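3 min read

Bench notes, February, Prernico cell (returns sorting, Bernholm site)

Took over from the early crew at 6:40. Counter read 441 picks with 18 handed back to the operator. Most hand-backs are clear bottles: low contrast against the white table, and the shoulder highlights confuse the edge finder. Raised the exposure one step and left the lights alone. Jaw opening set to full before every approach, blue fingers, no pads. 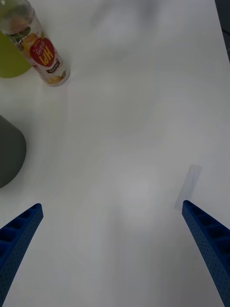 1. Staffing and task changes

Before the cell, two people per shift sorted by hand and one logged. Now one person loads the table, clears hand-backs and reads date codes the software rejects. The lifting is down. The waiting is up, and the operators dislike it more than the planners at Gaklow expected. Asked for a stool at the table and a pause button within reach of the left hand.

Date codes remain a manual job. Dot-matrix print on a curved shoulder reads badly once droplets are on the plastic, and a partial last digit gets flagged every time. Agreed with the day crew that a flagged code is read by eye and typed, no second try by the arm.

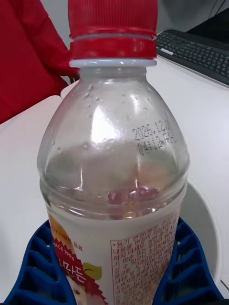
Does the operator lose pick credit when a bottle is handed back?
Hand-backs are logged to the cell and stay off the operator's sheet. Changed at the start of the month, after over 175 had been booked to the wrong column.

Still open: Dal Bello cable guide rubs at full reach. Retest at 1123 picks.

Related entries
Jaw wear log
Lighting trials, white table
Shift handover template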